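Print this page | E-mail this article
Reading time: 2 minutes

Against the tool roll: the case for a tray

12/8/22

Most advice on storing screwdrivers assumes a wall. The reader is told to buy a rack, draw outlines on a board and hang each driver by its shaft. For a fixed workshop with one user this is sound. For a bench that is also used for other work, I think it is the wrong answer, and a shallow tray is the right one.

The argument is mainly one of distance. A rack is usually behind the bench or to one side of it, so every change of driver costs a reach or a step. In July I logged my own changes over one job, the refitting of hinges on a run of cupboards, and reached 44. A tray stands next to the work and can be moved with it.

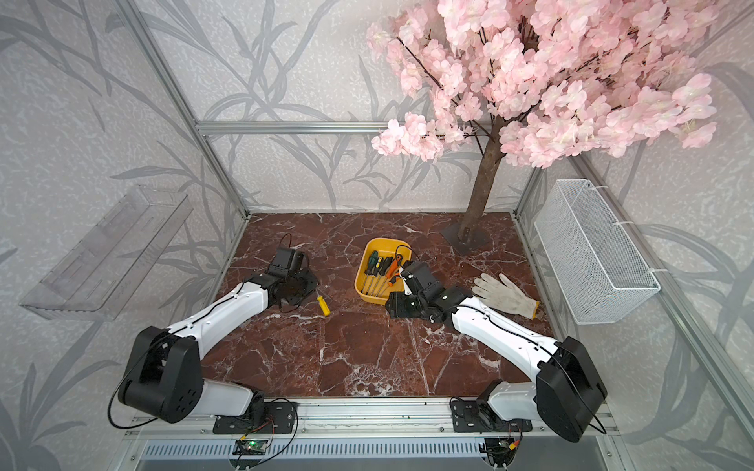 Yellow tray with the drivers bundled inside; one driver and a knit glove still on the marble.

The low side matters more than the material. A deep box hides its contents and has to be stirred. With low sides the hand can come in from any direction, and the handles are seen before they are touched. Rounded corners are also easier to wipe out than square ones.

Within the tray, one rule is enough: all handles point the same way. Sorting by size looks tidy in a catalogue but does not survive a working day. Common direction does, as it takes no thought to maintain and puts the grip where the hand arrives. Mixed handle colours then do the work of labels. I would choose an odd lot in green, orange and black over a matched set such as the Orura, in which all the handles are alike and the tips have to be read one by one.

The usual objection is that drivers end up beside the tray. They do, and they end up beside racks as well. A loose driver on the bench is a fault only if it is hard to find, and that depends on the surface. Plain pale worktops forgive a good deal. Veined stone does not. A yellow handle shows up well on dark red marble, but a black one has to compete with every pale streak and dark patch around it.

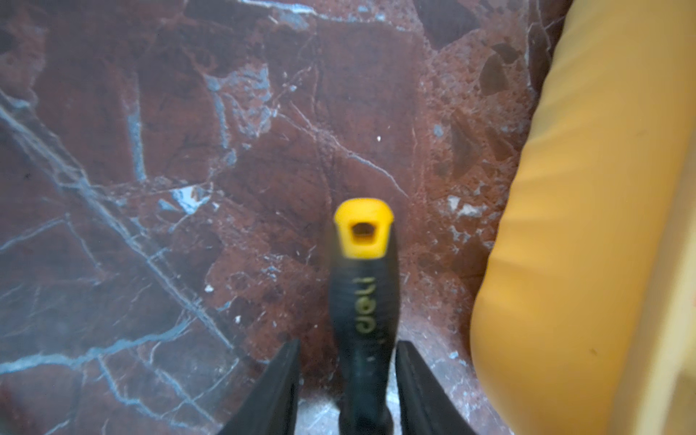 What to buy, and what to leave

For a patterned bench, buy bright handles or put a band of coloured tape on the dark ones. Buy a tray in a colour that the bench does not contain. The Kisuslow square tray is adequate; the Redumon version has a ribbed base that collects grit, and I have stopped using mine. Leave the foam inserts alone – they fix the contents on the day of purchase, and the contents will change.

Gloves should have their own place. A used glove carries dirt, and in the tray it covers the handles.

Recent items
Two years with the Iordache bench vice
Hinge screws: when to replace the lot
Cleaning stone worktops after metalwork
Letters: pegboard readers reply

Print | E-mail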